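The Bun Problem

My kettle boils at six in the morning and by then I'm usually already in the workshop, swearing softly at a pair of robot arms. I'm a retired sheet metal worker with bad thumbs, and two winters ago I got it into my head that a machine could do the fiddly jobs my hands have gone off. Opening jars, doing up zippers, that kind of thing. What I've ended up with is a pair of arms that spend their days learning to close a bag of bread!

We work out of Skostberg, a shared shop behind the old cannery where 16 of us split the rent and argue about whose turn it is to buy drill bits. The project's called Nistach (don't ask, it was late and there was beer). My share of the parts came to $1,283, a figure I've repeated at home in a very quiet voice.
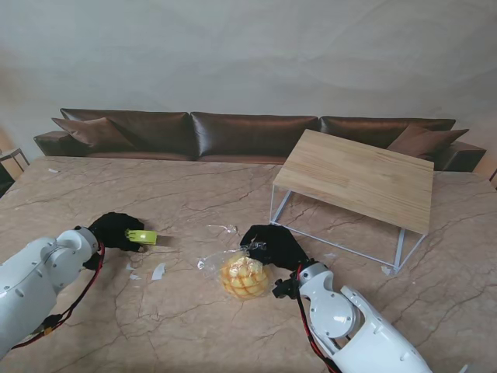 Nistach at work, one hand on the bun and the other on the clip.

You'd think the hard bit would be the motors. Nope! Motors are lovely, motors do as they're told. It's the plastic that'll have you up at night. A bag has no proper shape, it slides, it crinkles up differently every single time, and the light bounces off it so the software sees edges that aren't there. I spent most of June trying to get clean data out of one bread bag, and I dream about cellophane now.

The gloves were the best dollar we ever spent, mind you. Bare fingertips kept skating off the film, so we put black knit gloves over them and the grip got better that same afternoon. They do pick up lint like nobody's business, and I've gone through more of them than I'd like to admit.
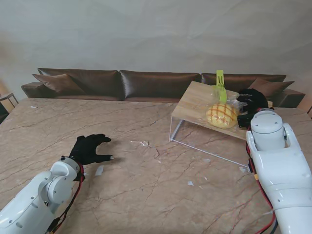
Then there's the matter of two hands needing to agree with each other. For ages we ran each arm on its own little program, and they were like my brothers moving a couch, both very sure of themselves and both pulling the wrong way. Jibrin, the control software we're on now, plans for the pair together. It's slower, and I grumbled about that, but I've stopped having to pick clips up off the floor.

We set ourselves a test of 100 tries in a row before we'd move on to zippers. Our first go at it got us 8 good ones. Eight! I went home and ate the rest of the buns. 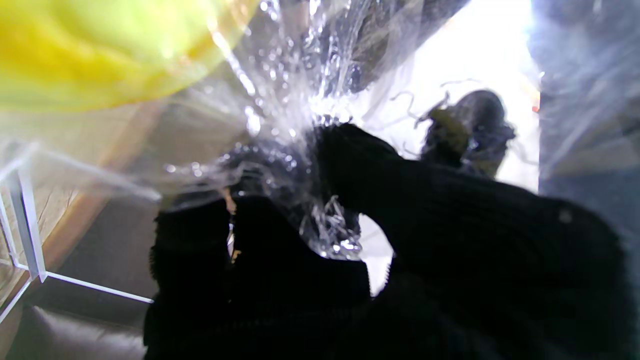 Bument reckons we're going about it backwards, and that a stiffer clip with a wider mouth would save us months of fussing over code. Make the thing easier to hold, runs the argument, and any old gripper will manage. I can see the sense in it, but the clips in my kitchen drawer are the clips I've got, and I want a helper that can cope with those.

So we're back at it with a fresh bag of buns from the bakery on the corner, where they've started setting aside the squashed ones for me. The zippers will have to wait until after the long weekend.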